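Workshop notebook, Monday, Vutholm

Came in early to get on with the Sala before the phones started, and of course the phones started. She's the silver convertible that Tiziana Mazza took in part exchange last month, a lovely thing to sit in, but the roof has been sulking ever since. It folds down happily enough, goes up two thirds of the way, has a little think and stops. I tried it 6 times with the engine running and 6 with it off (battery charger on for those), and it did the same every time, so at least it's consistent!

I had my heart set on the pump, I'll admit, and spent far too long with the boot trim out looking for a leak. Dry as a bone all the way round, fluid up to the mark, no froth. The left-hand latch switch is another matter. If you hold the loom just behind the rear seat and give it a gentle wiggle, the roof carries on up as if nothing had ever been wrong. So I've peeled back the tape and there's a wire rubbed nearly through where it passes the hinge bracket. I've mended it with a proper joint and sleeve, but I'd still like a new section of loom in there before she goes out on the forecourt. Orkumano have one at 555 including the clips, which made me wince a bit. Tiziana, could you have a look at that and say yes or no? No great hurry, but before the weekend would be kind.

While the seat was out I hoovered underneath and found a parking ticket and a child's sock. Both are in the envelope with the service book.
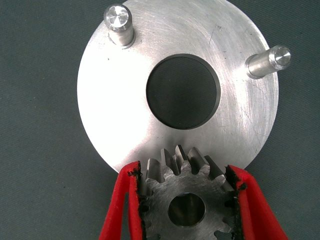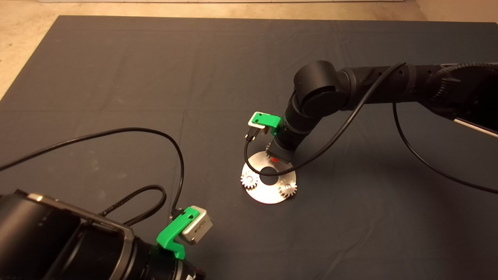
Round metal plate with the hole through the middle, seen in both.

Afternoon: the Tevadia

Quick run out in the Tevadia saloon after lunch, 16 miles, mostly on the ring road with a bit of the hill at the end. She pulls nicely and changes gear so smoothly you hardly notice, and the heater is a joy on a morning like we had. There's a low drone from the back at anything over fifty, though, and it gets louder on right-hand bends. I'd say left rear wheel bearing, but I want her up on the ramp before I swear to it. Tyres have plenty left. Wipers are dreadful, so put a pair on the order.

To do: new bulb for the Tevadia's number plate, roof on the Sala up and down another 10 times once she's cooled off, and ring Orkumano back about the loom if Tiziana agrees. The kettle needs descaling too, if anyone gets there before me.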